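# Point of impact moves after I take the scope off and put it back

**plainsights** · Aug 30, 2020

Hello to all. I have a bolt-action rifle from Roston, in .22 LR, and I use it only for paper targets at the club. On it I have a Tondodlow scope with Haugen rings. The rings are the kind with two halves and small screws on the top, and one bigger cross bolt at the bottom which holds the rail.

Until this summer the rifle was very steady. I have shot 2000 rounds with it and I almost never touched the turrets. Then I removed the scope, together with the rings, to clean the rail and the receiver, because there was old oil and dust in the slots. I put everything back in the same slots, I am sure of this, because I made a pencil mark before. When I went to the range, the group was low and to the left. I adjusted it and was satisfied. The next time I went, it had moved again, this time a little up. The size of the group is also worse than before.

What I have done already:

- changed the ammunition back to the same brand and same lot I used in spring
- checked that the action screws are tight
- looked at the crown of the barrel with a magnifying glass, I see no damage
- shot from the same bench with the same bags

My questions are these. Is it normal that the zero changes when the scope is removed and installed again? And if yes, should it not stay in the new place afterwards? I have no torque driver, I tighten with the short key that came with the rings. The shop tells me that I should buy new rings, but I would like to understand the problem before I spend money. There is a small match in October and I want the rifle to be ready.

---

**lowbench_2911**

Your first question and your second question are different problems, so I will answer them separately.

A change of zero after removing the scope is normal. Even good rings do not come back to exactly the same place. There is a little free space between the cross bolt and the slot of the rail. If you push the ring forward in the slot before you tighten it, it stands against the metal and cannot travel under recoil. If you let it sit in the middle of the slot, it can move. With .22 LR the recoil is small, but over a session it is enough. My advice is always to push forward, toward the muzzle, and hold it there while you turn the bolt.

A zero that continues to walk is not normal. This says that something is loose, or that something is under tension and is slowly relaxing. I would take it all apart one time more and do it slowly.

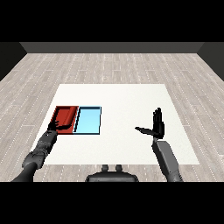 Old oil on the screws is the first thing I suspect in your case. You wrote that you cleaned the rail, but you did not write that you cleaned the bolt threads and the underside of the rings. If there is oil between the ring and the rail, the clamp can feel tight to your hand and still slide. Remove every fastener, wipe it with a degreaser on a cloth, and let it dry completely. It helps very much to keep order at this step. Two shallow trays next to each other on a white mat, a red one and a light blue one like those, are a simple system: in the red go the parts that are still dirty, in the blue go the parts that are clean and dry. A white mat is also kind to the eyes when you drop a ring screw.

After this, assemble in the following order:

1. Install the bottom halves of the rings on the rail, push them forward, and tighten the cross bolts.
2. Lay the scope in the rings without the caps. It should rest on both rings and not rock. If it rocks, the rings are not in line, and tightening the caps will bend the tube.
3. Put on the caps with the screws only finger tight. Set the eye relief and the level of the reticle.
4. Tighten the cap screws a little at a time, crosswise, so that the gap on the left and on the right stays equal.

Please borrow or buy a torque driver. With the short key, one day you are strong and the next day you are tired, and you will not feel the difference. Use the values from the paper of the ring maker and do not take values from a forum, also not from me. Too much torque on the caps can pinch the tube, and then the adjustment inside the scope becomes sticky. A sticky adjustment looks just like what you describe: you turn, nothing happens, and after some shots it jumps.

One more thing. You cleaned the receiver. Did you also clean the barrel? Many .22 barrels need a number of shots after cleaning until the group is small again. I would not touch the turrets in this period.

And of course, before any work at the table, bolt out, magazine out, look in the chamber, and no ammunition on the same table.

---

**rimfire_slowly**

Buy new rings, your shop is right. I had the same with mine and I lost a whole season with it. Stadano sells rings in one piece with the base, very heavy, and they never moved.

Also check the floor where you work!! My screw fell down and I found it in a seam between the boards after a week.
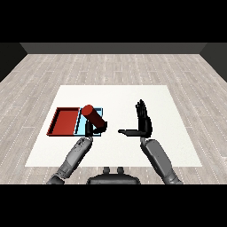

*Gray plank floor with narrow seams between the boards.*

For the rest I agree with the answer before me, but I do not use a torque driver and have no problems.

---

**plainsights**

Thank you both. I took it apart yesterday evening. There was a film of oil below the rear ring, and its cross bolt was standing in the middle of the slot, not forward. The scope does not rock in the lower halves, so I keep the Haugen rings for now. I have ordered a torque driver, and I wait with the caps until it comes.

About the barrel: yes, I cleaned it on the same day, with a bronze brush and then patches. I forgot to write this. I will shoot it in without touching the turrets and I will write here the result.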